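Fulline Alphabet Cutters, set in a tin

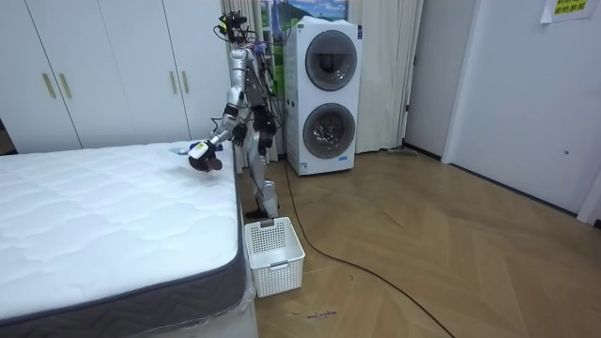
Issue 3, p. 468

I've had my Fulline letter cutters out nearly every Friday since December, so when Liliana Leone asked me to write up something for the baking pages I didn't have to think very hard (sorry, gingerbread mould, your turn will come!). They're stainless steel with a rolled top edge, and you get the full alphabet plus an ampersand, which I use far more than I expected because everyone seems to want cookies for weddings.

The letters come out a good readable size, big enough to ice without swearing. The B and the R have fiddly little middles – I poke them out with a cocktail stick – and the W does like to hang on to the dough, so flour it well and give it a wiggle. I chill my rolled dough for three hours if I can bear to wait. Ingvild Granström does hers straight from the bowl and they still look nicer than mine!

Wash them by hand and dry them in the oven while it's cooling down. I put mine through the dishwasher once and got spots on the S.

They're sold through the Urkstead shop, item number 913, and the tin is included. Spare letters can be ordered one at a time, so if you're making something like HAPPY BIRTHDAY for a big crowd, get a second P and a friend to help you cut. The number set is sold separately and fits in the same tin if you take the cardboard out.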